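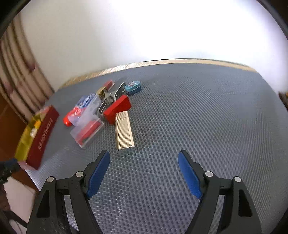 flendach_dan
Can't be the network then, if it only goes bad on small shiny stuff. I'd look at the pose stream before touching the policy again. What does your tracking look like in the last bit before the jaws close?

Tkachenko
OP here. Tracking looks ok to me?? Trajectory is smooth, no jumps. The miss is always the same kind. It goes to the lighter, stops a hair short, closes on nothing, then lifts like it has it. Red block fine. Tin fine most of the time. Lighter 2 out of 19 last night.

mudlark
smooth doesn't mean right. smooth can just mean your filter is eating it. turn the smoothing off and plot raw

flendach_dan
What mudlark said. Also, that mat. Grid of little identical bumps is about the worst thing you can give a visual tracker. Every dimple matches its neighbor. Once the camera is down close and the wall is out of view it can slip one whole bump over and the residual still looks great.

Tkachenko
ugh. ok that would explain "a hair short". But wouldn't it slip in random directions? Mine is always short.

flendach_dan
Not if you always approach from the same side. Matches get pulled toward where the motion model thinks you are. If the model lags, you're short every time.

Skamov
Disagree with all of this. We run a bumpy mat too and it's fine. My money is on latency. Image stamped when it arrives, gripper width stamped when it's read, two different clocks. Policy learns "close" a few frames early. On a block you get away with it because the block is fat. On a lighter you don't.

mudlark
"we run a bumpy mat too and it's fine" what's your lens

Skamov
Fisheye, same as his by the look of it. And we keep stuff standing around the mat so there's always something to track.

mudlark
so you don't only track the mat. ok then

Skamov
Neither does he, there's a box and a curtain right there. Read the post.

mudlark
curtain moves when the heater kicks on. I wouldn't want features on a curtain. and the wall gives you nothing

Tkachenko
Guys. Did both. Raw pose first: there's a step. Small one, right at the end of the approach, in 11 of 26 demos. Filter was hiding it completly. So mudlark gets that one.

Then clocks. Tapped the finger pads together in front of the camera and compared the width signal to the video. Width is ahead of the image by two frames. So Skamov gets that one too I guess.

Skamov
Thank you.

flendach_dan
Which one is causing the miss though? Fix one at a time or you'll never know.

Tkachenko
Clock first, it's a one line change. Shift width back, retrain overnight, same objects. Will post numbers.

plukitano_fan
Drive-by question, are you using the Plukitano exporter? Older version dropped the image time and wrote its own. Had that exact offset in January, lost a week to it.

Tkachenko
Yes!! old one. didn't even think of that. Is it fixed in the new one?

plukitano_fan
Fixed, but it renames the width field so your loader will break. Just loudly, at least. Don't mix old and new episodes in one set, it won't warn you.

mudlark
typical

Tkachenko
Back. Retrained with the shift only, poses untouched. Lighter 11 out of 19. It closes later now, you can see it wait. Still misses short sometimes, and when I push the lighter up near the red block it grabs for the block instead. That one's new.

Skamov
So, latency.

flendach_dan
So, mostly latency, on one run, and the pose step is still in your data. Throw out those 11 demos or re-track them with the mat masked.

Skamov
Dropping 11 from 26 leaves him nothing to train on. Re-track, don't drop. And I wouldn't mask the whole mat, the edge strip at the back is a good long line.

mudlark
a line is good in one direction only. slides along itself. mask the bumps, keep the strip, put a few printed tags down by the wall and stop arguing

flendach_dan
Tags end up in the training images. Then the policy learns the tags.

mudlark
crop them or move them between demos. people do this all the time

Tkachenko
Going to re-track first, tags if that fails. Anyone have a mask script that copes with fisheye? Mine assumes a flat image and smears the corners.

plukitano_fan
I have one, it's ugly. Undistorts, draws the mask, puts it back. Hardcoded for my lens so change the numbers at the top. Sending it to you tonight.

Tkachenko
ugly is fine. thx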